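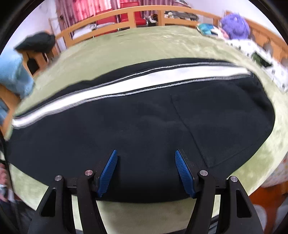 4. Budgeting for Cloth

The original Jistcombe budget had one large line in it, for a robot arm, and a scatter of small lines underneath that everyone agreed to look at later. Later came in February, when the arm's delivery slipped by 14 weeks and the small lines were all we had left to spend. This section covers what we bought, what we should have bought first, and how the second list came to be longer than the first.

The hand-held grippers were the easy decision. Fagundes quoted 592 dollars per unit, assembled, with the linkage arms and one set of finger pads. We ordered two. A single unit would have been cheaper until the first loose screw, at which point the cost of a day with people and no gripper would have swallowed the saving. The second unit spent most of its life in a drawer, and we would order it again.

Pads are the item we got wrong. Our planning sheet treated them as part of the gripper, as one treats tires as part of a car, and gave them no line of their own. Cloth is gentle on pads but lint is persistent, and plush bedding sheds more of it than any table. Spare pads from Kavia, along with screws, cables and a case that closes, came to 820 dollars. This is more than the gripper they were meant to support, a fact the finance office was kind enough to point out in writing.

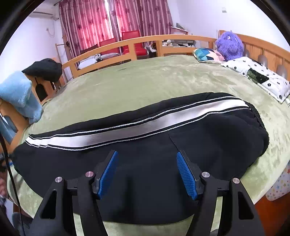 Genivaldo Holanda

4.1 The Cost of a Place to Work

We had also priced a folding table. It was a good table, matte gray and perfectly level, and it would have taught us a great deal about garments on matte gray level tables. People handle their laundry on beds, over blankets with a pile, with other soft things at the margins. Working on a bed with a plush blanket took the table out of the budget and put time into it, mostly for repeat attempts on dark garments, where an edge and a crease can be hard to tell apart.

Stripes helped. A black garment with a wide pale band gives a viewer some idea of which way the cloth runs (Figure 4), and we now set aside money for garments as we do for hardware. Plain black pieces are still in the plan, but they are scheduled after lunch, when expectations are lower.

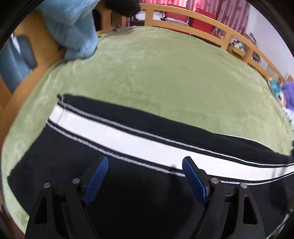
Figure 4. Black garment with a broad white stripe on a pale green plush blanket; the gripper's fingers reach in over the cloth.

4.2 Buying in Order

Poltuline's sales sheet for the arm lists reach, payload and repeatability. It has no entry for the months before the arm can be used, and we can hardly blame a sales sheet for that. A group in our position should place the hand-held order before the arm order, since the grippers are useful on the day they arrive and will show which arm is worth having. Ours showed that we had specified far more payload than any pair of pants requires.

We recommend a separate line for pads and small parts, set no lower than the price of one gripper, and a separate line for garments. Both will look silly on the form. The revised budget, dated 27/06/2021, has both, and it was returned to us with a single query, concerning why a robotics project needed to buy pants.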